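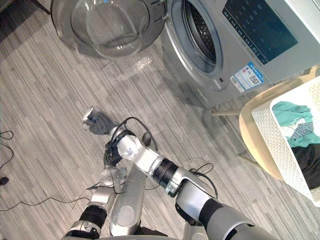 2018-12-17 -- El carril de Jarngate, primer día

Hoy he ido al trabajo por el carril nuevo de Jarngate. Entero, de punta a punta, y he vuelto también por él, así que ya puedo opinar con todo el derecho del mundo, que es lo que llevo haciendo desde marzo sin haberlo pisado.

Bueno, pues me gusta. Ya está dicho. Tenía preparado el discurso de persona decepcionada y me lo he tenido que guardar, por lo menos hasta la rotonda. El asfalto es una maravilla, fino fino, y entre los coches y yo había un bordillo de verdad, no una raya de pintura con un dibujito de bici cada cien metros. He tardado 35 minutos de puerta a puerta y eso que he parado dos veces, una para quitarme los guantes y otra para volver a ponérmelos (mañana los gordos, apuntado queda).

La parte del puente es la mejor. Antes había que subir por la acera con la bici de la mano o jugársela con los autobuses, y ahora hay una rampa ancha donde caben dos bicis cruzándose sin darse los buenos días con el manillar. Me he cruzado con una bici de carga con dos niños dentro, muy tapados, y uno me ha saludado como si fuera la reina. Le he devuelto el saludo, claro, y casi me como un bolardo.

Lo cual me lleva a los bolardos. ¿Por qué los han puesto grises? Grises sobre asfalto gris, en diciembre, en un sitio donde a las cuatro y media ya es de noche. He pasado el primero de milagro. Les pondría una pegatina reflectante yo misma si no me diera vergüenza que me vieran, y a lo mejor se me pasa la vergüenza antes del fin de semana.

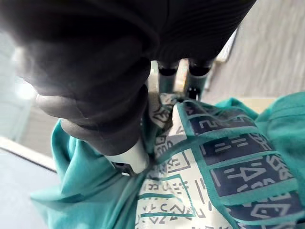 La tela, de cerca.

Y luego está la rotonda de Barnthorpe, ay. El carril llega tan contento, con su bordillo y su asfalto de lujo, y justo antes de la rotonda desaparece. Hay una señal que te dice que el carril termina, como si no te hubieras dado cuenta, y al otro lado, pasada la gasolinera, empieza otra vez. En medio te apañas. Por la mañana me he metido en la calzada con cara de tener mucha seguridad en mí misma y ha ido bien, me han dejado pasar. Por la tarde había una furgoneta impaciente detrás y me he bajado, he cruzado andando por los pasos de cebra, los tres, y he perdido todo lo que había ganado en el puente.

En la hoja informativa que echaron en los buzones ponía que la rotonda es "fase dos". No ponía cuándo es la fase dos. Me la guardé en el cajón de las cosas que quiero releer cuando me enfade, y hoy la he releído, y sigue sin ponerlo.

He escrito un correo al ayuntamiento, eso sí, y creo que me ha quedado bastante educado. He empezado dando las gracias por el puente (de corazón) y he dejado lo de los bolardos para el segundo párrafo y la rotonda para el tercero. El cuarto párrafo iba sobre el semáforo de la biblioteca, que no detecta las bicis y te deja ahí esperando a que venga un coche a rescatarte, pero lo he borrado porque no quiero que me archiven como la pesada de las bicis. Ese lo mando en enero, en otro correo.

La Dalsgaard se ha portado. La saqué del trastero con muchas dudas, pesa como un armario y el cambio rasca en tercera, pero para este recorrido va mejor que la de carretera: guardabarros, cubrecadena, portaequipajes, vas sentada como una señora y llegas con los pantalones limpios. Tengo que mirarle la zapata de atrás, que chilla al frenar. En la bajada del puente se ha girado todo el mundo. Como timbre no tiene precio.

De las luces no estoy tan contenta. La delantera, la Girkex, se me ha apagado a la vuelta a mitad de camino, sin avisar, con la batería cargada de anoche. Le he dado un golpecito y se ha encendido. Dos calles más allá, otra vez. Sospecho del contacto, o del frío, o de las dos cosas. He acabado el trayecto con la linternita de repuesto sujeta al manillar con una goma del pelo, que alumbraba sobre todo mi propia rueda. Mañana llevo las dos y el fin de semana la abro con el destornillador pequeño, a ver qué tripas tiene. 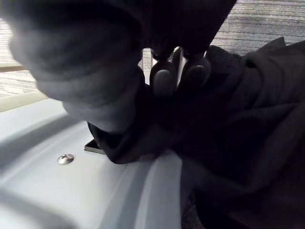 Tela oscura, arrugada.

Al llegar a casa he mirado el cuaderno de kilómetros y van 264 desde que empezó el otoño. Me había propuesto llegar a 333 antes de Nochevieja (un número tonto, me gustó cómo quedaba escrito) y con las vacaciones de por medio no me salen las cuentas, a no ser que me dé por hacer una excursión larga el día de Navidad, entre el turrón y la siesta. No lo descarto. Con el carril nuevo se puede llegar hasta el embalse casi sin tocar la carretera, y allí en invierno no hay ni un alma y sí muchos patos.

También he pensado en lo raro que es cambiar de camino después de tanto tiempo. Por el de antes sabía dónde estaba cada bache y en qué portal sale siempre el perro. Hoy he ido mirándolo todo como si estuviera de viaje: una panadería que no conocía (huele desde el carril, esto va a ser un problema), una tienda de acuarios, un mural a medio pintar debajo del puente.

Para mañana: guantes gordos, la linterna cargada, aceite en la cadena si me acuerdo antes de cenar. Y monedas sueltas para la panadería -- por si paro.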